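# Keeping a pouring cell in shape

*April 21, 2025*

Ademir Peixoto looks after one robot cell at Pristis, a small lab outside Boramthorpe that works on pouring. The cell has one arm, one gripper and a white table. He has run it for three years and does most of the repairs himself. I asked him to take me through the setup and the upkeep, and he started with the material.

"People ask about the arm first," he said. "I spend more of my week on the granules." 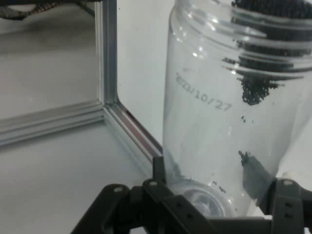
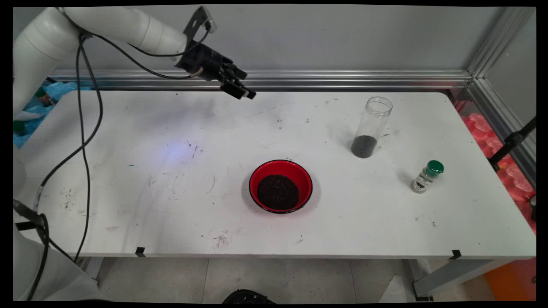

*Dark granules in a clear bottle, and the table with the bowl.*

The granules get everywhere, he told me. They are small enough to roll into a joint and hard enough to jam it. His rule is that the gripper comes off after every 100 pours, gets blown out with low-pressure air and goes back on with fresh thread locker on the mounting screws. He used to wait until he heard something.

"By the time you hear it, you've got grit in the linkage," he said. "Then you're taking pins out, and that's an afternoon gone."

He has had to do that twice. The second time he found that one finger was closing slightly ahead of the other. The arm didn't report an error, and the pours still looked fine from across the room. Nayeli Quezada, who goes through the logs, noticed that the grip width was drifting a little more each day. They replaced two worn bushings, ran the closing test again and threw out 28 recordings made before the fix.

The closing test is simple. Peixoto puts a steel gauge block between the fingers, closes them at low force and reads the width in the software. He does it five times. If the readings agree, he writes the number in a notebook and carries on. If they don't, he cleans the fingers and repeats it before he touches any settings.

"Clean first, then adjust," he said. "I learned that the wrong way around. I recalibrated a dirty gripper, and once I'd cleaned it, it was off in the other direction."

Clear plastic gives him a different problem. A thin bottle squeezed too hard will buckle, and a buckled bottle pours to one side. One squeezed too lightly slides down as the arm tilts. He sets the grip force with an empty bottle and checks it again with a full one. He also replaces bottles early. Once the wall has a crease in it, the bottle goes in the recycling.

I asked about the cables, because I had expected them to be the main trouble on an arm that turns its wrist all day. Peixoto said they were, for the first year. The wrist cable used to be tied down too tightly and it failed inside the jacket, where you couldn't see the break. The camera would drop out at one particular angle and come back a second later.

"I swapped the camera. I swapped the port. I reinstalled the driver," he said. "Then I held the cable in my hand and bent it, and there it was."

Now he leaves a long loop of slack and moves the arm by hand through its whole range before he fastens anything. He replaces the wrist cable every 14 weeks whether it looks worn or not, and keeps two spares in a drawer, already labeled. The ties are hook-and-loop. He doesn't allow zip ties near the wrist – the cut ends scratch the jacket, and people pull them too tight.

The aluminum framing needs less from him. The corner bolts work loose over time, so he goes over them with a torque wrench once a month. In March he found one that he could turn with his fingers. A loose corner lets the rail shift slightly, and anything fixed to it shifts too. After that he drew a paint line across each bolt head, so a quick look tells him if one has moved.

He is less strict about the table. It gets scratched, and he leaves the scratches alone. He wipes it at the end of each session and sweeps the floor under it, mostly for the sake of people's shoes. Ulises Valdebenito, who shares the room, would like a tray with raised edges. Peixoto tried one and took it out again after the lip got in the way of low approaches.

Before I left, I asked what he would tell someone setting up a cell like this one. He said to write down the numbers on the first day, when everything is new: grip width, home position, the tightness of each bolt.

"You'll want them later and you won't be able to get them back," he said. His own notebook starts in the second month. He is still annoyed about that.

The next job on his list is the base. The arm stands on four bolts, and he wants to lift it and check the plate underneath for wear. He has set aside a full day for it and asked Quezada to help with the lifting.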